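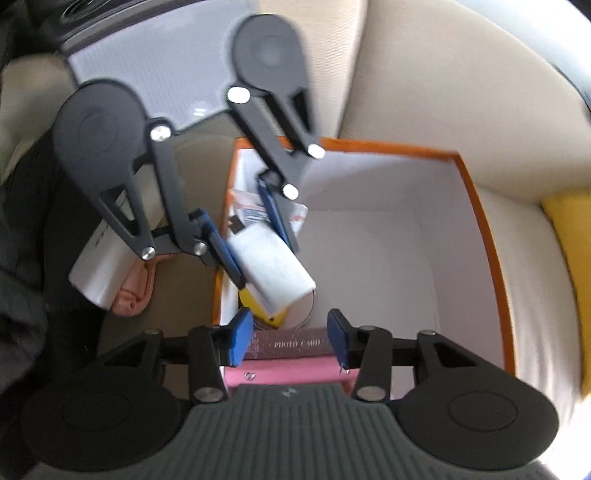

Open Day at the Tronoddale Student Robotics Club

I went to Tronoddale in April because my nephew had put my name on a sign-up sheet, and because I had been told there would be parking. There was parking. It was at the bottom of the hill, and the club is at the top of it, in what used to be the Hestora carpet showroom. They have kept the big windows and a good deal of the carpet.

I was expecting wheels. When I was in school a robot was a thing on wheels that ran into a baseboard until the battery died. The Tronoddale students gave up wheels two years ago and now do hands. Their project for the year is called Hollel, a name nobody would explain to me with a straight face, and the goal is to get a machine to tidy a living room. Having raised two teenagers, I can see why they thought it would be quicker to build something.

The catch is that before a machine can tidy up, a person has to tidy up, over and over, using the machine's hands. So most of what goes on at the club is putting things in boxes. You hold one gripper in each fist, squeeze, and the fingers close. The pads at the tips are blue and the rest is all links and pivots, and you feel like a lobster that has been asked to help out around the house. The club's goal for the school year is 1,000 recorded tidyings. Each one gets its own line on a chart taped to the old sample rack.

They let visitors try after lunch, at the sofa station. (There is also a kitchen station, but it was closed on account of the eggs.) The job was an open storage box with an orange rim, sitting on a beige sofa, and a mess of small belongings to go in it. One case said PHOTO CARD along the spine, and there was something glossy and pink that one of the younger members watched very closely every time a grown-up came near it. I gathered she had a personal stake.

Yolotzin Tovar, a senior, was running the station, and she has the patience of a driving instructor. She gave me the rules. Pick up with one hand, steady with the other if you need to. Don't throw. Don't talk to the object. If you drop something, leave it where it fell until she says go. I dropped something before she had finished the list.

The hard part is letting go. Anybody can grab a thing, but then you have it over the box, and it's sitting crooked in the pads, and if you open your hand too fast it lands on its end and takes out whatever you put in before. Tovar does it all in one slow motion and talks about her college essays at the same time. I needed 12 tries to get one that she called "usable, I guess." I have had performance reviews that meant less to me.

My nephew, who is 14 and never picked up a sock in his life without a lawyer present, did it clean on his second go and asked if he could do another.

In the back room they showed us the learning side, meaning a row of computers and a boy eating cereal. He pulled up two runs, one from the fall and one from the week before. In the fall run the arm goes down beside the box, closes on nothing, and carries the nothing very carefully into the box. In the newer one it gets hold of a sock. I clapped, and I wasn't the only one. He said it gets the sock more often than it doesn't, and that it still can't do anything thin, anything shiny, or anything belonging to his sister.

Money comes partly from Serrano, the hardware store on the square, which gave them $200 and a bin of mixed screws, and partly from the bake sale by the door. I bought a brownie the size of a paving stone. I would have bought a second one but I had to think about the hill.

A few practical notes if you're thinking of going to the next one. Wear sleeves you can push up, as the grips catch on cuffs. Get there before lunch if you want a turn, because the line gets long and every single dad in it wants two. The bathroom is across the parking lot, and you have to ask for the key, which is attached to a carpet sample.

The next open day is in August 2025. My nephew has joined. His bedroom looks exactly the same, but he tells me he's gathering data.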